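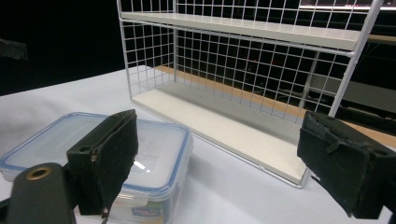

Okay, small-kitchen people, I have to talk about spices! I spent all of March cooking my way through Rocío Barrios's notes on toasting them whole and I'm never going back to the pre-ground stuff.

Cumin first. Dry pan, low heat, keep it moving. The second it smells nutty, get it out of there (mine went bitter twice before I learned).

Coriander is even better. Zulmira Coelho told me to crush it coarse and throw it on roast carrots, and wow, she was right!!

I'm up to 21 jars now. Fennel is next, probably in bread.

What are you all toasting? Tell me everything, especially mustard seeds, mine keep jumping out of the pan

Contact | © Koltia | Back to top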